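My Blogroll Has Gone Quiet

I spent an evening in November cleaning out my blogroll, a job I had put off since I moved the site over to Plitier. There were 46 links in that sidebar. I clicked every one of them, with tea, and then with something stronger.

Eight still post. A few have become stores selling vitamins, and one wanted my permission to send notifications in Portuguese.

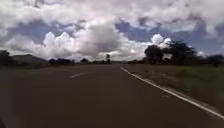 Gudrun Heitmann's is still going, bless her, with 3,000 words on re-caning a chair and not one pop-up. I left her a comment. It's awaiting moderation, so we'll see if I pass.

The other 38 are off the sidebar as of tonight. I kept the list in a text file called "later," where I also keep my plans to learn the accordion. If you were on it and you're still writing somewhere, leave your new address in the comments and I'll put you back.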